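Since February I work on one small question: can the arm learn when to let go of a bad grasp? Naa Kwofie calls the method Irnero, and the name stayed.
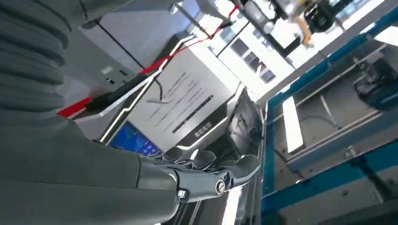
We trained on 1843 grasps. The policy gives a score before the fingers close, and if the score is low it tries another angle — at most 2 times.

With the retry, 80 per cent of the grasps succeeded. Without it we had 64. I expected less, and Adom Agyeman expected more.

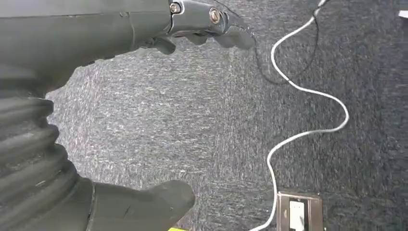 Thin objects are still our weak point. The score is too sure about them, and I must look again at how Jayson labelled the failures.

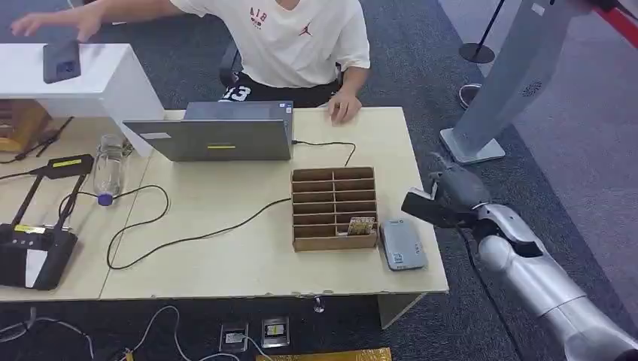

Does the retry make the arm slow?
A little, mostly when both new angles are also bad.

On Wednesday I start with the labels.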